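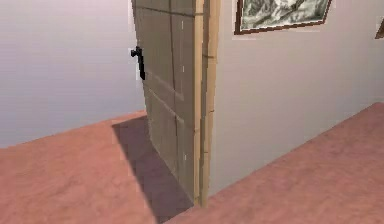 Jolán Vass wondered if we could please, please have the landscapes back on the swap shelf, as it has been nothing but cottages and kittens since the spring and she has done all the cottages. There was a good deal of agreement with this! Landscapes to be brought forward for October.

Erness Jigsaw Circle
Minutes of the October meeting, 7.30 pm

1. Last meeting's minutes
Agreed, with one correction. The harbour puzzle that went out to the Lesine group was the one with the lighthouse, and the one with the fishing boats is still on our shelf. Apologies to anyone who went looking for it.

2. Swap shelf
A cracking month. More boxes went out than in any month since we started, and nearly all of them came back with the slip filled in. Please keep writing on the slips, they are a joy to read. "Sky is murder, save it for winter" is exactly the sort of thing the next person wants to know.
Landscapes: it was agreed to split the shelf by picture instead of by maker for a trial. Mountains and coast at the top, towns in the middle, animals below. Wooden puzzles stay in their own box with the lid strapped down.
Missing pieces: a box with a piece missing gets a red sticker on the end, and the slip should say where the gap is (top left, in the roof, and so on). Several members said they don't mind a gap at all if they know it's coming. 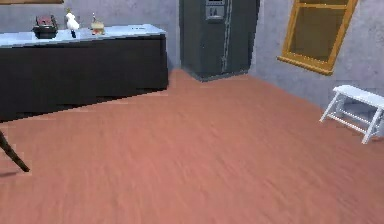
It was also suggested that pieces found down the back of sofas be posted in an envelope with the name of the puzzle on, if known. If not known, send it anyway and we'll have a go at matching it up. We do love a mystery.

3. The Chávez puzzle
This took up most of the evening and was tremendous fun. The Chávez is sold as 1,000 pieces. It was finished last month, no gaps, and there was a piece left over. It has now been taken apart and counted twice, by different people, and both counts came to 1,001.
The spare is blue with a bit of cream on one tab and the cut matches the rest of the box. Suggestions were: a stray from the same factory run, a stray from the Lultex seaside puzzle that shared a table with it, or a piece that has been swapped with its twin so that we are looking at the wrong spare. The Lultex is to be made up before next time to settle the second of these. Offers to do the sea, please, there is a lot of it.
Whatever the answer, the extra piece stays in the box in its own little bag.

4. Race evening
Everybody wants another one. Last time's teams of 2 worked beautifully and will stay. Same puzzle for each table, boxes sealed until the bell, and sorting trays allowed this time after a lively chat in which the trays won by a mile. 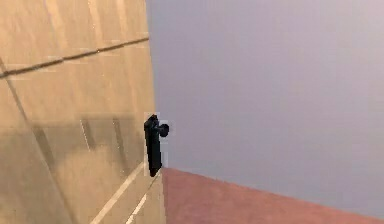 Edges-first is not compulsory and never has been. Beginners will be paired with an old hand if they would like that, and there will be a smaller table for anyone who prefers to potter along without the clock.
Prizes: first choice from the new boxes, as before.

5. Any other business
Glue. Strong feelings on both sides. Agreed that shelf puzzles are never glued, and what people do with their own is up to them.
A roll-up felt mat is going spare, hardly used. Ask at the tea table.
The Lesine group have invited us over for a joint evening and we said yes straight away. Lifts to be sorted out nearer the time.

Actions
Re-sort the shelf by picture: Jolán, with whoever is free beforehand.
Make up the Lultex: all comers.
Reply to Lesine and ask for the lighthouse back when they've finished with it.

Meeting closed at 9.15 pm.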